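3.2 Planificación del equipamiento

El presupuesto de febrero cubría una sola celda. Ampliar a tres — mismo brazo, mismas mesas — obliga a repartir: 82 horas de montaje y una partida aparte para pinzas de repuesto. Cotizaciones pedidas a Tolomell y Curum; la segunda no incluye cableado. Vajilla de plástico, gasto menor, se repone por lotes de 200 piezas.
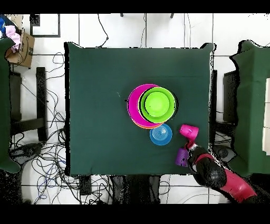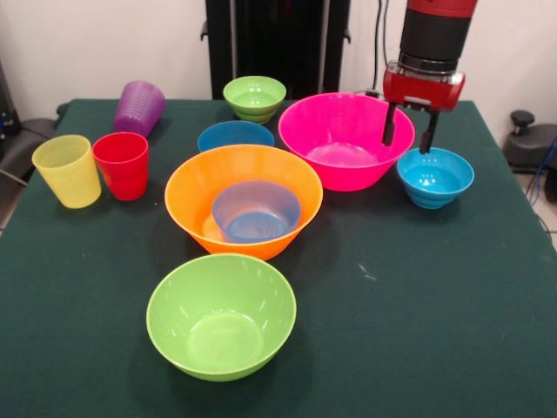 Figura 4. Tarea de vajilla sobre mantel verde, con brazo y pinza, en dos vistas.

El soporte de cámara se compra aparte. Plazo de entrega: 22 dias, sin contar aduana. Pendiente decidir si se alquila o se compra el segundo brazo — ver anexo de Miyazaki.

Imprimir | Enviar por correo electrónico

Comentarios (2)

Minoru Nakajima: ¿Las 82 horas incluyen calibracion? En Tineton se nos fue el doble.

T. Miyazaki: No, va aparte. Lo corrijo en el anexo.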